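Packing line: new green belt in service

The Skerkari line went back into use in September with a dark green belt on the existing aluminium frame.

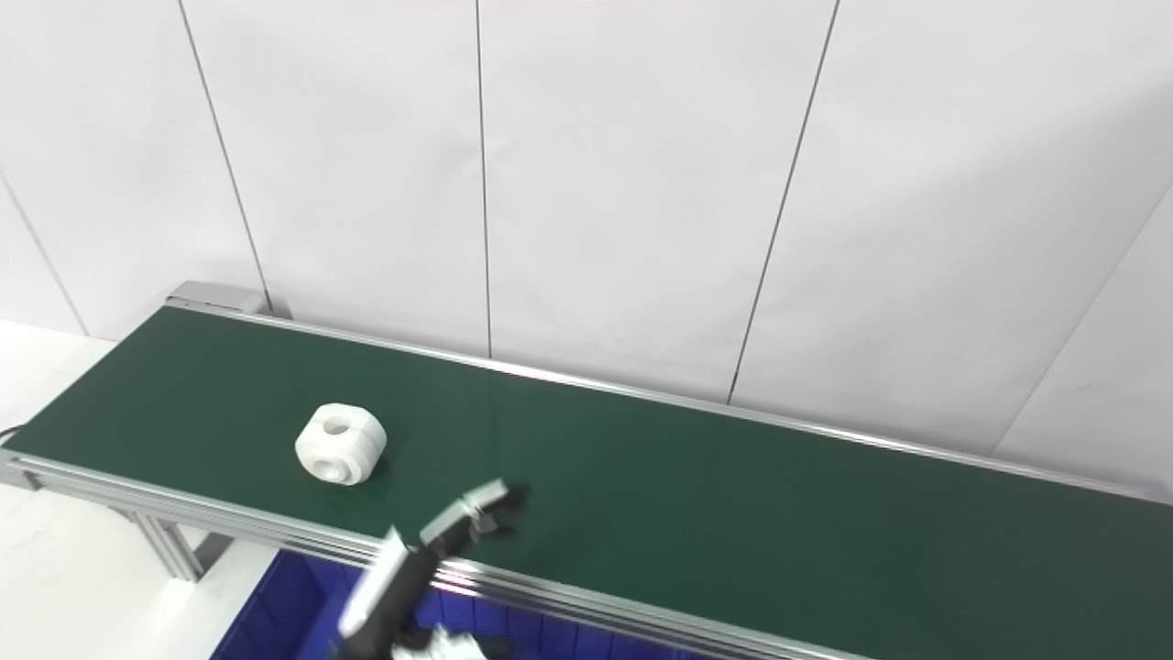

Belt tracking

Themis Liapis re-tensioned the belt after almost 6 hours of running. Drift at the tail end is now 2 mm, down from 5 mm. Check it at the start of each shift and log the reading – do not adjust the tail bolts yourself.

Loading

Place white fittings singly, with one hole facing up. Keep them clear of both side rails. The blue bin stays under the near rail and is emptied at noon.

Spares

The replacement belt is listed in the Clostik catalogue as part 1147. Orders go through Kouris, colour to be stated on the form.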